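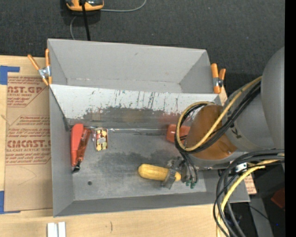
Bin two, lower half. The yellow one was the problem.

July, gone two in the morning. Planner timed out again. Planomo build 26, same line in the log - no valid grasp, retry, no valid grasp.

Anselmo Benítez scrolled up. More than 200 retries. He'd stopped reading them properly.

"It thinks the smudge is an object," he said. To the kettle, mostly.

He opened the mask. There it was, the dark patch on the divider, segmented, scored, given its own little ID. The planner was steering round a stain. Politely. With a 5 cm margin.

Hegedűs would say wipe the bin. Hegedűs always said wipe the bin, then went home.

He wrote a depth check instead. No height, no object. Four lines, one of them wrong, then teh right one. Saved. Forgot to rebuild. Swore. Rebuilt.

The log sat blank for a bit.

Then: candidate found, yellow, score 0.2. Terrible score. He'd take it.

He put his finger on enter - and Lillell rang, wanting to know if it was ready.

"Nearly," he said, and pressed it.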